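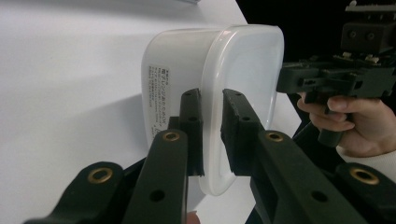 A lidded food storage container held between the fingers of a hand-held gripper, with a second hand-held gripper to the right.

Gralasari opens equipment planning round for container handling work

Two-year plan covers hand-held grippers, finger pads and spares at Brurnham and Cletden

Gralasari has set out how it will buy and maintain the hand-held grippers used in its container handling work. The plan covers two sites, Brurnham and Cletden, and runs for 2 years from August. It replaces the present arrangement, under which each site ordered its own parts as they were needed.

The plan treats the gripper and its wearing parts as separate budget lines. Grippers, mounting plates and handles are entered as equipment. Finger pads, bushings and fixings are entered as consumables and will be drawn from a shared store at Brurnham. Suppliers may quote for either line or for both.
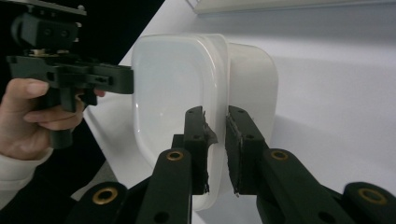
Two hand-held grippers and a white plastic container. The pad on one finger of the nearer gripper is torn and frayed.

CLETDEN, August

Pad wear is the main item in the consumables line. Thin-walled plastic containers with rounded rims are gripped at the edge, and the load falls on a small area of the pad. Under the new schedule, pads will be inspected at 3,000 grip cycles and replaced if the facing has lifted or torn at any point. The longest run recorded on one pair of pads before replacement during the preparatory period was 2,671 cycles, so sites are asked to make a visual check at the start of each session as well.

Pads must be changed in pairs. Quotations should give the price per pair, the adhesive or fixing method and the time needed to fit a new pair with the gripper on the bench. Pads that can be changed without removing the finger from the linkage will be preferred where the price is otherwise equal.

Bushings are to be quoted by the set. Suppliers should state the material, the bore and the permitted play at the pivot, and confirm that replacement sets will be available for the full term of the plan. Printed and moulded gripper parts are both acceptable if hole positions match the drawings held at Brurnham.

Training time has been budgeted at 3 hours per operator and is not part of the supply contract. Containers and other test items are bought locally by each site and are also excluded.

Calibration and acceptance checks will be carried out by Solheim. Each gripper will be checked for finger alignment and full opening width before it is released to a site. Units that fail will be returned at the supplier's cost.

Drawings, the parts list and the quotation form can be requested from the Gralasari purchasing office at Brurnham. Quotations must be received there by noon on the closing day printed on the form.

ENDS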